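**Carnmont adds breakfast place setting to its table-laying work**

Carnmont has extended its table-laying series with a breakfast setting for one person. The new layout went into use on Friday and joins the dinner and tea layouts already in the set. It was drawn up by Fathima Bepari, who maintains the layout sheets, and checked by Agnes Løken.

The setting is built from a short list of parts. A satin placemat in pale teal goes down first, in the middle of a white tabletop. A square white plate with a thin dark rim is centered on the mat. A small white cup with a pink handle stands to the right of the plate, and three pieces of dark-handled cutlery lie to the left. The food waits behind the mat on a rectangular tray with a strawberry pattern along its edges. Metal tongs are kept to the right, clear of the placemat.

The food is replica bakery stock: a croissant, an oval roll, a small round bun and a glazed piece listed on the sheet as "muffin/tart." The task is to move one item from the tray to the plate with the tongs and leave the rest of the setting as it was. A run is limited to 125 seconds. Touching the cup is recorded but does not end the run. 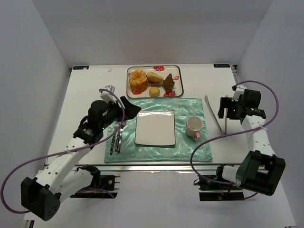 The placemat took the most discussion. Earlier layouts used a flat woven mat from Pladico, which holds its shape and gives the plate a firm base. Satin ripples when it is laid and shifts under light contact. Bepari wanted a cloth that behaves more like one found in a home, and the sheet now states that the mat is not to be ironed or pulled flat between runs.

"If the plate slides, we write down that it slid," Løken said. "The cloth stays."

Cutlery placement is looser than in the dinner layout. The sheet asks for all three pieces on the left with the handles running front to back, but it sets no fixed gap between them — a piece lying at a slight angle is accepted. The dinner layout, by comparison, allows a deviation of 4 millimeters at each end.

Carnmont plans 600 runs with the breakfast setting before any part is changed. A second block, which brings the total to 1000, will swap the order of the items on the tray and move the cup to the left side. Results from both blocks will be entered in the Jerkodik log, in the same format as the tea layout.

The tray and the replica items were supplied by Majumder. Spare pieces are held for each type except the croissant, which is on order and expected in October. Until then, a damaged croissant will be replaced with a second roll, and the change will be noted against the run number.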